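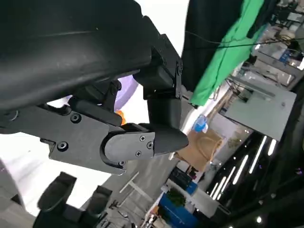

How do you keep a white work table from going dull and gray?

Wipe it down at the end of every day with warm water and a drop of dish soap, then go over it again with plain water and dry it with a soft cloth. The second pass is the one people skip, and soap left behind grabs every bit of dust in the house.

I've had a white table in my sewing room for 13 years now (it came from my aunt's place in Skerard, and what a job getting it up the stairs!) and I've tried pretty much everything on it. For pencil marks, a plain white eraser. For tape gunk, a little cooking oil on a paper towel, left on while you go make a cup of coffee, and then soap. For ink, rubbing alcohol on a cotton ball, but try it underneath first, please, I learned that on a Sunday with company coming.

Baking soda is fine mixed to a loose paste, used gently. I'd stay away from scouring powder and the green side of the sponge, as they leave fine scratches and those hold dirt forever after.

Oh, and put a cork mat under anything you glue or paint. Mine is ugly as can be and I love it.

Halldóra Eskildsen

Comments (3)

Godinho: The oil trick got old price sticker goo off my desk, thank you!!

panovar_mom: Does alcohol work on crayon? We have a lot of crayon.

Halldóra: Try the baking soda paste first, dear, and warm water.

Contact | © Drinell Home Pages | Back to top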